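Minutes of the Furnishings and Finishes Working Meeting
Monday, January 21, 2019, Room 14

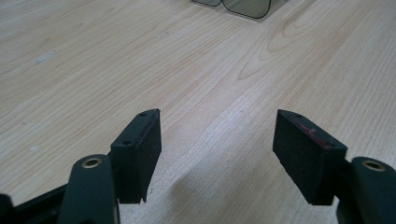

Present: Oğuzhan Bozkurt (chair), the shop lead, the reading room supervisor, purchasing, building maintenance (taking minutes).
Apologies: the design office.

1. Previous minutes

Accepted with one correction. Item 4 should say that the Sezer chairs were moved to the upper floor, not returned to the supplier.

2. Table surfaces, reading room

The reading room supervisor reported that the pale tables are holding up well on structure. No loose joints or wobble have been logged. The complaints are all about the tops, mainly light marks and small flecks in the finish. A whitish streak may be a scuff in the finish or a dried smear sitting on it, and the two need different treatment. Staff have been using the same spray on both.

The shop lead proposed a fixed order of work. Wipe with a damp cloth along the grain, dry, and look at the top again from a low angle. If the mark is gone, no entry is needed. If it remains, log it by table number and leave it for the shop. No abrasive pads in any case. The finish over the curved grain shows cross-scratches more than the straight areas do.

Purchasing asked if the tops could be sanded and recoated in house. The shop lead was against it until the build-up of the top is confirmed. If it is veneer, there is little depth to work with — one heavy pass could go through. Purchasing will look for the original order, number 1454, which should give the thickness.

Agreed: order of work adopted. Sanding deferred.

3. Cleaning products

Two products were compared, Cletora and Undora. Cletora leaves less haze under the ceiling lights but takes longer to dry. Undora dries fast and streaks if too much is used. Maintenance preferred Cletora for the reading room and had no view on the offices. The chair asked that neither be sprayed straight onto a table. Spray the cloth.

Agreed: Cletora for the reading room. Present stock of Undora to be used up on the metal shelving.

4. Personal items left on tables

Evening cleaning has been working around glasses, pens and notebooks, so parts of some tops are missed. Eyeglasses are the main concern, as the lenses scratch if they are pushed aside with a cloth. Cleaning staff will lift items, wipe, and put them back in the same spot. Items still there the next evening go to the front desk in an envelope marked with the table number.

The reading room supervisor asked for small trays. Purchasing has a quote from Brornari for a pack of 40. Not approved at this meeting — the chair wants the tray underside checked first for anything that would mark the finish.

5. Actions

Purchasing: find order 1454. Get 2 sample trays from Brornari.
Shop lead: write up the order of work on one page and post it in the supply closet.
Maintenance: start the table log. Brief the evening crew on item 4.
Chair: ask the design office if a recoat was planned for May.

6. Any other business

The blind on the left window in Room 14 still does not lower fully. Maintenance has the part.

Next meeting to be set once the order has been found.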